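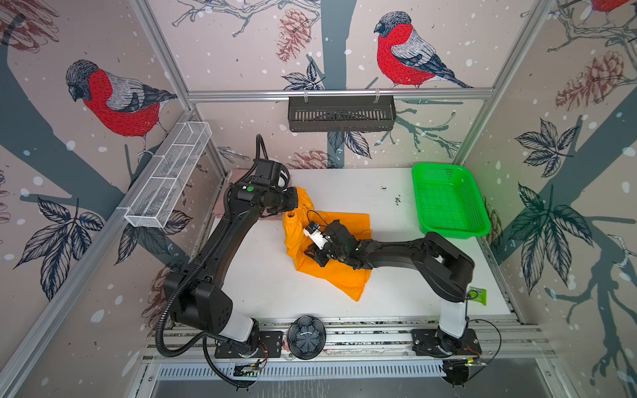
Bullfinch and pine cone paper, pale pink background

Patterned wallpaper in a crooked hallway, where do I start?

Posted by Sabina Munasinghe

Hi all! I fell hard for a woodland print with birds and tree trunks on it and I want to put something like it in my upstairs hallway. I've painted plenty of rooms but the only papering I've ever done was the inside of a bookcase, and that was a plain stripe (it still came out a bit drunk).

My trouble is the house. It's old, the ceiling slopes down toward the bathroom end, and I don't think there's a true corner anywhere up there. I held a level against the door trim last night and had to go sit down. With tree trunks in the pattern I'm scared every crooked spot will jump right out at you.

The paper I'm looking at is from Rivusetti, paste-the-wall kind, and the repeat is 14 inches. Do I start in a corner or in the middle of the long wall? Do I follow the ceiling or the level? And how much extra should I buy? The walls were painted in satin a few years back, if that matters. My budget for the whole thing is $443 and I'd like to have it done before my in-laws come in June.

Gillespie Tosh

Follow the level, always. If you follow the ceiling you'll be leaning by the third strip and you can't get it back.

Lise Poirier

I did our stairwell and landing in a house that sounds a lot like yours, so I feel for you! Gillespie is right about the level, but I'd add some things.

Don't start in a corner. Stand where you'd normally stand when you come up the stairs, look at whatever wall your eye lands on, and put your first strip there. Draw a plumb line in pencil (light pencil, not pen, I had ink come through on one seam and it's still there) and hang to that. Then work out both ways. Your pattern is going to mismatch somewhere and you want that to be in the corner behind a door.

For inside corners, never wrap a whole strip around. Measure from the edge of your last strip into the corner at the top, the middle and the bottom, take the biggest number, add half an inch, and cut the strip to that. It turns the corner by a hair. Then draw a fresh plumb line on the next wall and overlap the leftover piece onto that little turn. You'll lose a sliver of pattern. On a busy print with leaves and branches all over you really have to hunt for it. I was so worried about mine and now I can't find it without my glasses.

The sloping ceiling is the harder part. Look for what's at the top of the strip and try not to have a bird's head landing right on the ceiling line, because as the ceiling drops the cut will eat more and more of that bird and it looks awful. Let branches or blank background fall there. Leave yourself three inches extra at the top of each strip and trim in place with a new blade. I mean new. I snap mine off every couple of cuts. A dull one drags the damp paper and tears it.

Your satin paint does matter! Scuff it with fine sandpaper, wipe it down, let it dry, and then put on a wallpaper primer. I skipped this in the powder room and the seams lifted by winter.

As for how much, add up the height of a strip plus trimming, then round up to the next full repeat, and work out how many strips you get from a roll. It's often fewer than you'd think from the square footage on the label. Buy one more roll than that, and check that the batch numbers match. Mine were all 1018 except one, and that one was pinker. I put it inside the linen closet.

Colleen Simard

Have you thought about peel and stick? My sister used the Bumier one in her rental and it was easy, she did it in an afternoon. Not sure if they do birds. It did come off in one corner when the heat was on.

Also get someone to hold the other end, whatever you buy.

Last updated May 6, 2022

Contact us | © Pesholm Home Help | Back to top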